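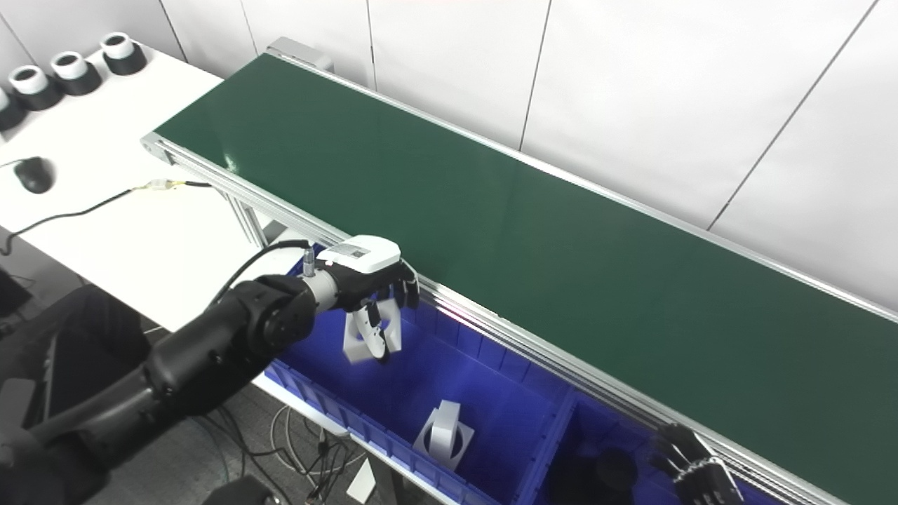 **gumaro_gallegos** – March 27, 2019

Looking for opinions on bins. I inherited a packing bench with a belt conveyor and the bins that came with it, and I've reached the age where I have feelings about both. We run small printed parts, mostly the white square blocks with the big round hole. The blue bin by the belt has a divider in it, which sounds civilized until you drop a square part into a compartment and it settles at a tilt like it's waiting for a bus. I want them lying flat so I can see at a glance what's in there. Do I pull the dividers, buy shallower bins, or lower my standards?

**siloletti_fan**

Lower your standards. Worked for me.

If that's not available, pull the dividers. They're good for screws and not much else.

**belt_and_braces**

Disagree with the above. Keep the dividers and put fewer parts in. A bin with no divider turns into a drawer, and a drawer turns into the place where the tape gun went in 2017. I have Barnero bins with the dividers glued in by the previous owner and I've come to respect the man.

**gumaro_gallegos**

Glued. Good lord.

Fewer parts per bin means more trips, and the shelf is 29 steps away. Yes, I measured. It was a slow afternoon.

**siloletti_fan**

Move the shelf.

**gumaro_gallegos**

The shelf is bolted to the building. I asked. What I can change is the row along the belt, so I've been trying it with open bins side by side and nothing in the middle to snag on.

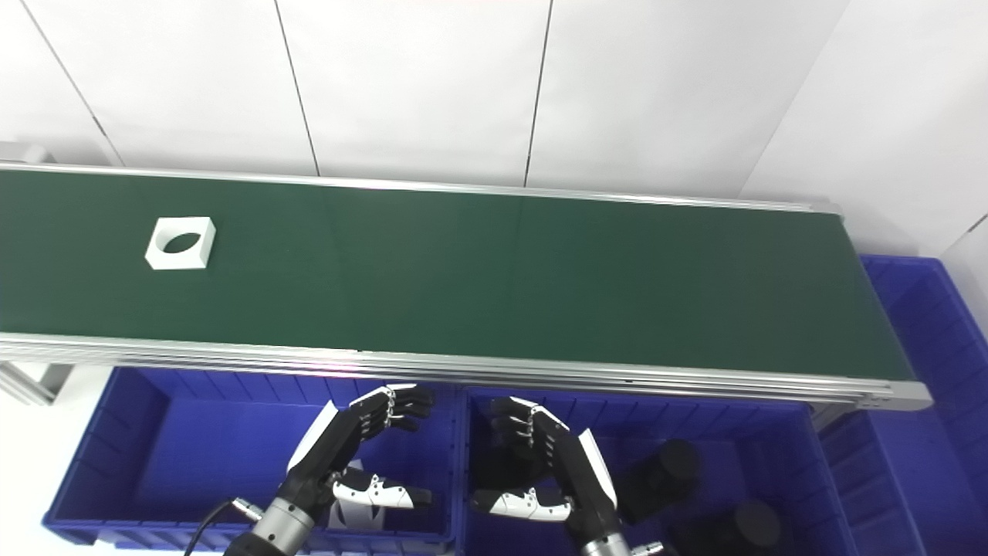 It's better for grabbing. It's worse for keeping two sizes apart, and the smaller block only differs from the big one by a hair, so they go in together and come out as an argument. I'm also not sold on the depth. Reaching to the bottom of one of these all day is a fitness program I didn't sign up for.

**madigan_mike**

Foam in the bottom. Cut a slab, drop it in, your floor just came up and the parts quit rattling. I did a whole bench that way and it took an evening.

**belt_and_braces**

Foam sheds. You'll be picking crumbs out of that hole forever.

**madigan_mike**

Cheap foam sheds. Buy the closed-cell stuff.

**belt_and_braces**

I did buy the closed-cell stuff. It shed more slowly.

**dereo_dan**

Coming at this from the other end: are you sure the bins are the problem? Ribbed walls are great for stacking and terrible for labels. I had roughly 96 labels curl off mine before I gave up and hung tags on the rims. If you can tell the sizes apart from the outside, you won't care how the parts are lying.

**gumaro_gallegos**

I would still care, but I take the point. Tags on the rims is the first suggestion here that costs me nothing. Hanging them tonight.

Foam is a maybe. The dividers are in a box under the bench in case belt_and_braces turns out to be right, and I'd appreciate it if he didn't read this part.

**belt_and_braces**

Read it.

**siloletti_fan**

Still think you should move the shelf.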